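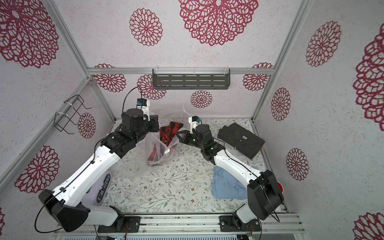 Two-Arm Shirt Cell Takes Shape at Breathnach Workshop

Members of the Breathnach shared workshop have put together a small enclosed cell in which two robot arms handle clothing. The current job is a plaid shirt in a clear plastic bag, with both grippers brought in on it from either side.

Jaime Brandão, who started the build in April, said the frame is aluminum extrusion and the arms are fixed to the front rail. Each arm carries a small camera at the wrist. The walls are papered in a red medallion print and the floor has a pattern of leafy vines.

The group has logged 254 runs so far, most of them with folded shirts laid flat. Bags are harder, Brandão said, and the arms have been slowed down for that part of the work. Parts came to roughly $400, leaving out the arms, which are on loan from another member.

The control software, called Prirker, was written by two members and will be shared with other workshops once the setup notes are finished. The cell can be seen on Sunday afternoons. Visitors under 16 need to come with an adult.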